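Interim Progress Report to the Flotell Education Fund
Project: Student Laboratory Automation Team, Trosta Technical College
Submitted by: Lorna Salazar, Project Lead
Date: 15/01/2025

1. Purpose of this report

This report covers the first half of the grant period. It follows the headings in the award letter and has been reviewed by Veikko Halonen, who supervises the teaching laboratories, and by Taner Ersoy, who leads the weekly sessions. The spending statement has been sent separately by the college finance office.

The award supports a two-semester student project in which team members learn to program robot arms for routine bench work in a biology teaching laboratory. The team will enter the handling class of the Vumesow Student Automation Challenge in February. The remaining part of the grant period is set aside for revising the course materials so that they can be used again next year.

2. Participation

The project was announced to students in the mechatronics and life sciences programs. Applications were stronger than expected from life sciences, and the project lead decided to admit students from both programs in equal numbers. Students with no programming background attended a short preparatory course before the first session in the robot laboratory.

The team is organized into four groups: motion programming, gripping, sensing, and bench procedure. The last of these was not in the original proposal. It was added after early sessions showed that the programming students did not know how a pipette tip box is normally opened, placed, or refilled, and were making guesses that a laboratory worker would have corrected at once. Students in the bench procedure group now write a one-page note for every task before any code is written. The notes have become the most used documents in the project.

Attendance has been steady. A few students left at the end of the fall semester because of timetable conflicts, and their places were filled from the waiting list. The new members have had less time on the equipment, and the session plan for the spring gives them the first hour on the arms.

3. Work completed

3.1 Safety training and access

All team members completed the college safety course for automated equipment before being given access. Students may edit and simulate programs on their own, but a staff member must be present whenever an arm is powered. This rule has limited the number of hours available, particularly in the weeks before the winter break, when staff were needed for examinations. No injuries or reportable incidents have occurred.

3.2 Work cell

The work cell was available from the third week of the fall semester. The delay was caused by a late delivery of framing parts from the supplier, Taşdemir, and was reported to the Fund in our earlier letter. The time was used for simulation exercises, which in the opinion of the staff did the students no harm.

The team has since agreed on a standard starting layout for practice runs. Reference positions are checked at the start of each session and written into the log. Before this practice was adopted, one group spent most of an afternoon correcting a program when the fault was in the position of the table.

3.3 Tip box handling

The main task for the fall semester was the handling of pipette tip boxes. It was chosen because it is a required element in the Vumesow handling class and because it is useful to the teaching laboratory. The task is divided into stages: approaching a box from above, closing the gripper at a safe force, lifting the box, moving it to a marked position, and setting it down without disturbing the tips.

The students have completed 500 logged practice runs. A run is logged only when the group has written down the starting layout, the program version, and the result. Informal trials are not included. At the end of the semester the team carried out a formal assessment under competition rules, observed by Győző Fekete of the life sciences program. The team was awarded 58 points, against a target of 60 set in the proposal. The target was therefore narrowly missed. Mr. Fekete noted that most of the lost points came from the set-down stage, where boxes were released slightly above the surface and came to rest out of position.

The gripping group has responded by lowering the release height in small steps and by slowing the last part of the downward motion. This work is still in progress and we do not yet have enough logged runs to state a result.

3.4 Sensing

Progress in sensing has been slower than planned. Transparent boxes are difficult for the students' detection program. Glare from the overhead lights is at times read as an edge, and a box that is easily seen by a person may be missed or placed wrongly by the software. The colored rack inside the box is a more dependable feature, and the sensing group has rewritten its program to look for the rack first and estimate the outline of the box from it. Early results are better under steady lighting. The group has been asked to repeat the tests with the blinds open and closed.

The proposal stated that students would also detect individual missing tips in a rack. We now consider this unlikely within the grant period, and we ask the Fund to accept it as an optional goal. The students who had started on it have moved to the box detection work.

4. Learning outcomes

Staff assess each student at three points in the year using a short practical exercise and an interview. The second assessment has been completed. Nearly all students can now write and explain a basic pick-and-place program, and most can describe how they would find a fault without changing several things at once. The weakest area is record keeping. Entries in the team log are often too brief to be useful to another group, and staff have returned a number of them for revision.

The mixed membership of the groups has been of clear benefit. Life sciences students have raised questions of contamination and handling that were absent from the original plan - for example, where a gripper may touch a box and where it should not. Mechatronics students have in turn given short talks on coordinate frames and joint limits. One of these talks, prepared by two second-year students, will be added to the course materials.

Student feedback was collected in writing at the end of the semester. The most common request was for more time on the equipment. Several students also asked that the competition rules be introduced earlier, and we agree with this comment. The rules were first discussed in the ninth session, by which time some groups had made choices that later had to be undone.

5. Budget and resources

Spending is within the approved total. Equipment costs were slightly below the estimate, and consumables were above it. The increase in consumables is due to the use of new tip boxes in practice after it was found that worn boxes with loose lids gave results that could not be compared from one week to the next. We request permission to move a small part of the equipment line to consumables, as set out in the finance statement. No additional funding is requested.

Staff time has been the most serious limit on the project. Muammer Öztürkmen has agreed to supervise an additional evening session each week until the competition. His hours will be covered by the college.

6. Risks

The first risk is the short time between the start of the spring semester and the competition. The team will make no major changes to its programs in the final two weeks, and only corrections to known faults will be permitted.

The second risk concerns lighting at the competition venue, which we have not been able to inspect. The organizers have been asked for details. Should these not arrive in time, the team will bring a simple shade panel, which the rules allow.

The third risk is the loss of knowledge when senior students graduate. Each group has been asked to name a deputy, and the deputies now run part of every session.

7. Plan for the remaining period

The following work is planned:

Complete the set-down tests and fix the release height for competition use.
Repeat the formal assessment once before the competition, again with an outside observer.
Finish the box detection program and test it under changed lighting.
Attend the Vumesow challenge with 5 student members and two staff.
Revise the session notes and bench procedure notes into a single course handbook.
Hold an open session for teachers from nearby schools, at which students will present the work.

The handbook will be offered to the Fund in draft form for comment. Mr. Ersoy has prepared an outline, and the bench procedure group has begun the first two chapters. We would welcome advice from the Fund on whether the handbook should include the full competition task or only the general exercises, as this affects its length and the equipment that another school would need.

8. Decisions requested

The Fund is asked to approve the change of individual tip detection from a required to an optional goal, and the transfer between budget lines described in section 5. A reply before the competition would be helpful - the order for further tip boxes depends on it. Questions about the technical work may be addressed to Mr. Ersoy, and all other questions to the project lead.
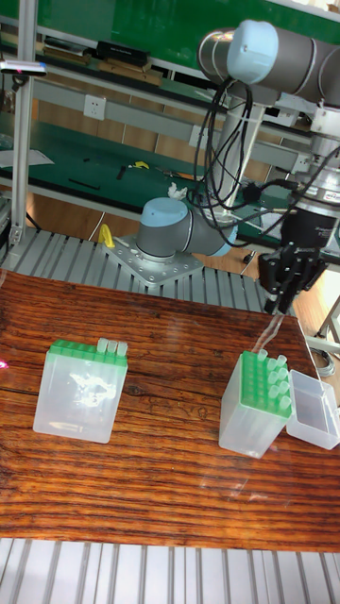 The final report will be submitted after the close of the spring semester, together with the completed handbook and the results of the third student assessment.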